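A Visit to the Flulelier Shop on Open Bench Night
Apr 28, 2023

I had been promised robots and parking. There was no parking.

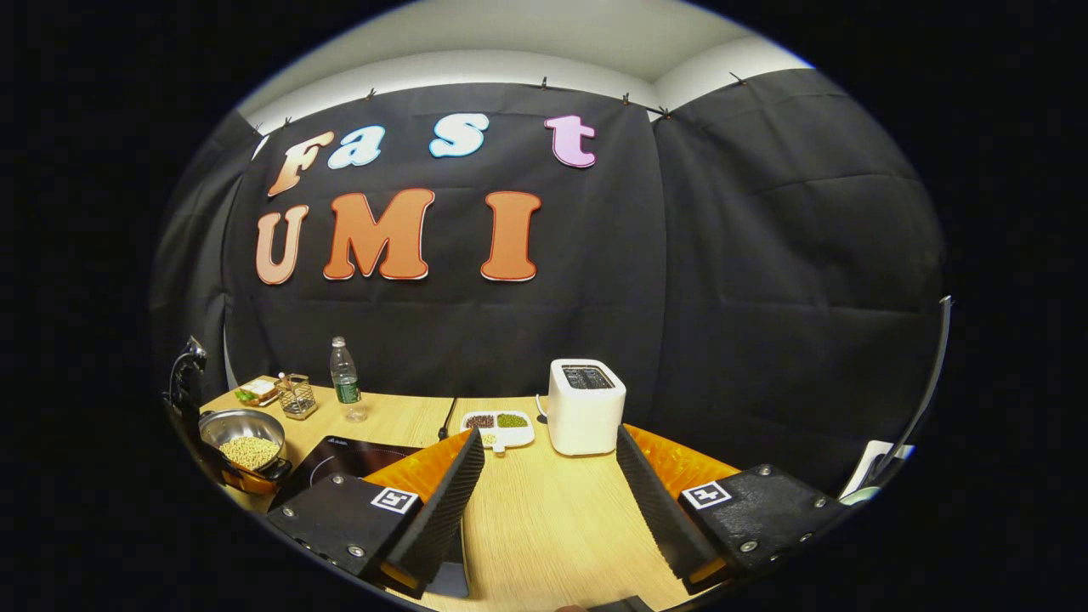 Flulelier is a shared workshop behind a tile store, and once every few months the members leave their benches set up and let strangers walk in and ask what things cost. I went because Wing-yan Kwan has been telling me since January that her group was building a hand-held gripper at home prices, and that I should come see it before I wrote anything else rude about hobby robotics.

The group is four people and a shelf. They started in Cyprian Żak's garage, moved out when his family wanted the garage back, and now pay for a bench and a share of the 3D printers. Cyprian does the printing. He showed me a box of finger shells that had come out wrong, 45 of them, and spoke about each batch the way other people talk about bad vacations. Too brittle, too soft, warped, and one that was perfect except for being a mirror image of the part he needed.

You hold the thing in your hand and do a chore with it, the camera records what the fingers are doing, and later a robot arm is supposed to learn the chore from that. The fingers carry printed black-and-white markers on top so the software can tell how far apart they are. The pads are ridged foam. I asked what foam, and got a twenty-minute answer from King-fai Mak that I would summarize as "the third kind."

Their kitchen table is the best part of the visit. Beans in a divided dish, beans or grains in a steel pot, a toaster, an induction cooktop. The name on the black cloth behind it is in big cut-out letters, Fast over UMI, and I liked it more than any logo I've been handed on a tote bag.

Visitors could try the gripper. I was given the small white spoon as a target, on the theory that a spoon is easy. My first 9 attempts were not easy. It took me a while to stop twisting my wrist, and then I got it, and I was prouder than a grown man should be about a spoon. A boy of maybe seven went after me and did it on his second go — no comment.

The arm that will someday use all this is called Plidier and was not running. Kai-wen Yu had the base open on another bench, waiting for a motor driver from Lau, the parts place across the river. He let me turn the elbow joint by hand. It clicked. He said it shouldn't click.

Pui-shan Chien keeps the parts list, and will email it if you ask nicely. Her spreadsheet has a column titled "bought twice." It's a long column.

If you go: the next open night is in the summer, doors at six, two-dollar coffee. Park at the Nikov lot and walk. It takes about 9 minutes, mostly uphill.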